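Search this site Search Go

My pre-show safety checklist (with comments, because I can't help myself)

I've been stage managing the live tapings of The Telliritz Hour for a while now, and people keep asking for my walkthrough list. So I cleaned it up! We tape every Saturday at the old Bilton theater, which holds 400 people and has more trip spots than any building I've ever worked in. Change whatever doesn't fit your own room.

1. Aisles and exits – CHECKED
Walk every aisle from top to bottom with the house lights at show level. I found a camera bag parked in front of the left exit last month, and I moved it myself and then had a word. Both lobby doors open from inside with one push.

2. Audience count – CHECKED
We had 181 in their seats for this one, plus the band. Ushers have the number on a card at the back of the house.

3. Cables – FIX BEFORE DOORS
The run behind the host's desk was taped fine, but the one by the guest couch had lifted at a corner. Guests come in fast and waving, and they never look down. Retaped, and then I stomped on it for a good minute. 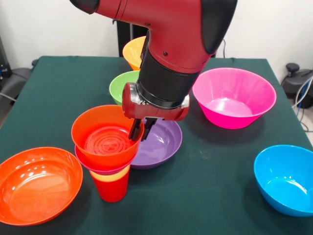 Zewditu Gidey wrote in to ask if rubber cable ramps wouldn't be better than tape by the couch, seeing as half the guests wear heels. Yes, probably! The low ones, though. We tried a tall one and the host's sidekick went over it on his way to a dance bit, and he milked it for three episodes.

4. Prank gags and jump scares – CHECKED, WITH NOTES
My favorite part of the show and the part I lose sleep over. Whoever is hiding in the box needs air, a light and a way out that they can work alone. I climb in and try it (I'm short, so I also make Hailu's tallest crew guy try it). Nothing hard on the floor within a big step of the guest's chair. And ask the guest's people about heart trouble, in private, before the day of the taping.

5. Lights and rigging – CHECKED
Safety chain on every lamp, no exceptions. The new follow spot from Concombe cost us 2650 and it runs hot, so keep the curtain well back from it.
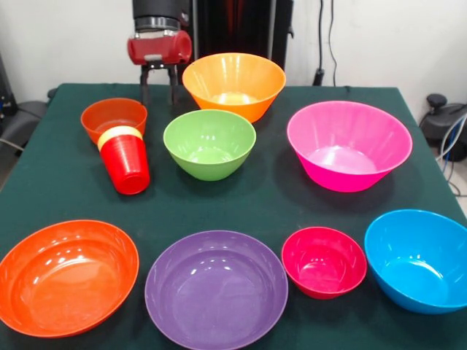
I also have the operator show me the shut-off with their eyes closed, which gets a laugh, but they all learn it.

6. Dance floor – FIX BEFORE DOORS
Everybody dances on this show, so the floor gets a dry mop and then a shoe test. Two slick patches near the band riser. Mopped again, still a bit slick, so I moved the dance break forward by a few feet.

7. First aid and radios – CHECKED
Kit restocked, ice packs in the green room freezer. I carry around 12 spare radio batteries and I still run out. 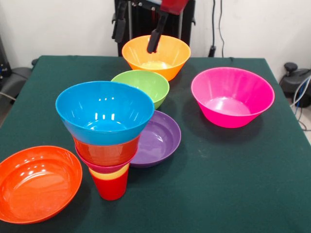

One reader wanted to know who gets to stop the show if something goes wrong, me or the director. Either of us can, and so can the ushers. The word is "hold" and everyone on a radio repeats it.

Still open: ramps for the couch side, and a better mop.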